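About Plivel

Plivel rents out rooms by the day to people who have outgrown the kitchen table and can't face a conference hotel. We have 16 of them, spread over two floors of the old Desmet building, and they come with tables, chairs, sockets and a door that shuts. Other firms will sell you an "environment". We've looked into it and it appears to mean a room with a beanbag.

Sosina Gashaw started the business after six years of booking meeting rooms for other people and being sent the bill for the biscuits. She took the lease on the ground floor with Ebbe Grønli, a joiner, who had agreed to look at one door and has been here ever since. The upstairs followed in October of the second year, when the previous tenant moved out and left us a piano. It is still on the landing. Offers are considered, including bad ones.

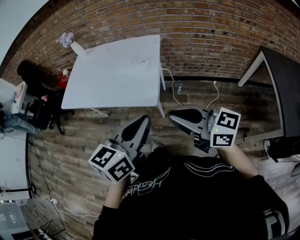
Furniture is the part of the job we argue over. Ebbe would have everything in oak and bolted down. Jolien De Haan, who does the bookings and therefore hears the complaints, wants things that two people can carry without falling out. Jolien mostly wins, so the brick rooms get plain rectangular tables with white tops, and a small vase of pale purple flowers in the corner, where it is least likely to end up in somebody's laptop. White tops do show every pen mark. We wipe them, and then you come along with your ideas. The plank floor is a mixture of gray, tan and dark brown boards and we've stopped trying to make it match.

Rooms are let for a half day or a full day. The smallest, Grotby, seats six. The largest, Filside, will take 158 if they're standing and on good terms. Tables can be moved wherever you like, provided they go back afterwards, and there is a plan on the inside of each door for those who didn't look before they started. Cables belong to the room and are labelled. We know about the one you took.

Tea and coffee are included in the price. Biscuits are too, and Sosina would like that known.

Evelien Van Dijk looks after the building and is the person to ask about heating, keys, early access and anything heavy you want to bring in. Dirk Nijs does the accounts and would rather you asked Evelien.

Visits are welcome on any weekday before noon. Ring the lower bell; the upper one belongs to a dentist.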